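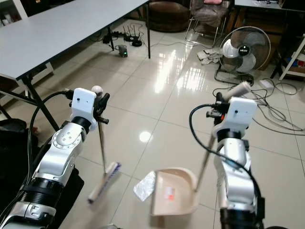

Jintana Kongkaew's first comment on the draft was that sweeping should have its own heading this time, as it had been folded into general cleaning in the February report and she could not tell what had been spent on it. We have done as she asked.

Sweeping and floor care, progress to July 2024

The grant for this part of the work was 3320 pounds. Of that, 3000 has been spent and 300 is promised to Kumarasinghe for the second order of brush heads. The remainder stays in the Bineo account.

All rooms on the ground floor now have a long-handled broom and a long-handled dustpan, kept together on one hook. The old short pans meant bending for every pile, and people tended to leave the last bits by the wall. Complaints about litter left on the floor have dropped to almost 23 a month. The target agreed with Esa was lower, and we have not met it.

Light plastic is still the main trouble. Clear wrapping is hard to see on a shiny floor and slides away from the bristles when it is pushed too fast. The advice on the wall sheet is now to set the pan down first, bring the broom in slowly and finish with a short stroke over the lip. Dust and crumbs give no difficulty.

Two things are late. The wall hooks for the Ason building came in the wrong size and have gone back — the supplier has not given a new date. The upstairs rooms are still using their old brooms, and Cledwyn Wogan has asked for these to be replaced before the autumn term. We would like to move what is left in the account to that purpose and need your agreement in writing.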